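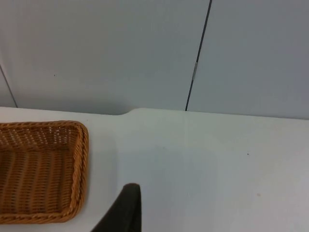

What should a small lab pay for first when it sets up a robot workcell?

Start with the things that hold still: the table, the mounting, the lighting and the spares. Arms get all the attention in a first budget, and then the arm arrives and there's nothing decent to bolt it to.

Planning and Buying Lab Equipment
Handout 4: Budgeting a tabletop pick-and-place cell
Instructor: Kevin Egan
Updated Oct 23, 2026

Last time we wrote a task statement for the Nornham cell. Keep it next to you today, because every line in the budget has to point back to a line in that statement. If you can't draw the connection, cross the item out (you can always argue for it later!).

Ours was short. Pick small toys off a table and put them in a basket. From that one sentence you already know a surprising amount: payload is tiny, reach is modest, and the gripper has to cope with flat faces and curved ones.
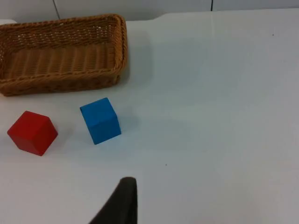 Fig. 4.1. Wicker basket, red cube and blue cube on the white tabletop, gripper finger at bottom center.

Task objects
My favorite part of the budget, and the cheapest. Put $20 in for cubes, balls and a basket, and buy two of everything. A woven basket is a good choice for a practice task. It has a thick rim to clear and gaps in the weave, so you learn early whether your cameras and your path planning are up to it.

Work surface and backdrop
Plain and pale is what we want. Allow $300 for a tabletop and wall panels. Get the panels measured against the real table, not against the catalog drawing, and ask the supplier what the lead time is in May, when every school is ordering at once.

Gripper fingers
Fingers wear. Treat them as a consumable with their own line. The Mühlbauer quote has a replacement pair at $110, and Rokine wants the same for a pair plus screws. Read both quotes for shipping before you get excited. 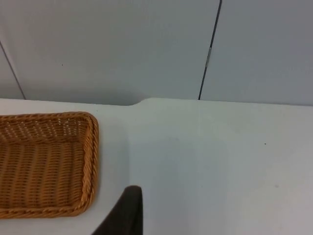 Fig. 4.2. Finger close to the braided rim of the empty basket.

Clearance is a budget question too. A wide finger next to a rim leaves less room to work with, and a narrower set may save you from buying a bigger table. Sketch the finger, the rim and the tallest object to scale before you sign anything. It takes ten minutes and it's fun.

Cameras
Plan on two views: one at the wrist and one fixed beside or above the table. The wrist view is great for the last bit of an approach. The fixed view gives you the layout of the whole task, and students find it much easier to discuss.

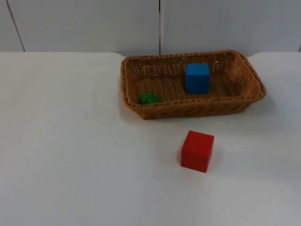
Fig. 4.3. Fixed view. Blue cube and a small green piece in the basket, red cube on the table.

Cable, mounts and a spare lens cover go on the camera line. Don't hide them under "misc."

Reserve
For the Purnport exercise your ceiling is $2000, arms excluded. Hold back whatever is left after the lines above until the cell has run for a month. You'll know so much more by then.

For next time
Bring your draft budget, one page, with a task line written beside each item. Mark anything you'd drop first if the ceiling came down by $300.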